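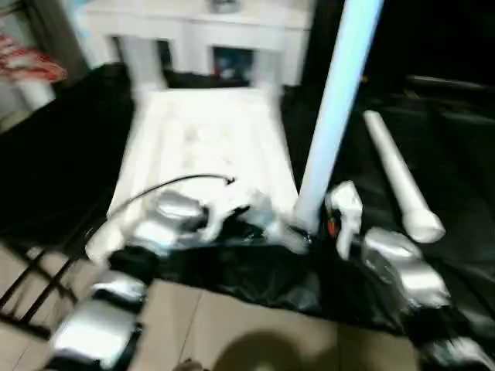

Clindden opens second round of pipe and cable handling trials

Clindden has begun the second round of its bench trials on the handling of light pipe, flexible cable and sheet materials, the company said in November. The work is being carried out at its Clakberg site and will run for 14 weeks.

The trials deal with materials that are awkward to store and set out on a workbench: PVC pipe, thin cable, foam board and plastic sheeting. Rigid items keep their shape when moved. Cable and sheeting do not, and their position after each placement has to be recorded individually.

The first round comprised 300 placements and was limited to short lengths of pipe on a bare bench. The second is planned at 1542 placements and adds black plastic sheeting as a ground cover. According to trials lead Noémie Hoarau, the sheeting was selected for its tendency to crease and shift under load, a common condition on renovation sites where floors and benches are covered before work starts.

"A pipe on a bare bench will roll in a predictable direction," Hoarau said. "On creased sheeting it may stop short or turn. We want figures for both."

Cable is assessed separately. Each length is laid out, lifted at one end and set down again, and the distance between the intended and final position of the free end is measured in millimetres. Results are grouped by cable diameter and by the surface underneath.

Pipe is tested with and without end fittings. Mathis Tessier, who prepared the test schedule, said fittings move the centre of mass toward one end and alter the resting angle on an uneven surface. The schedule lists 44 combinations of item and surface.

Penamov is supplying the pipe and sheeting under an existing agreement. Interim results will be circulated to both companies at the halfway point. Clindden has not set a date for a third round.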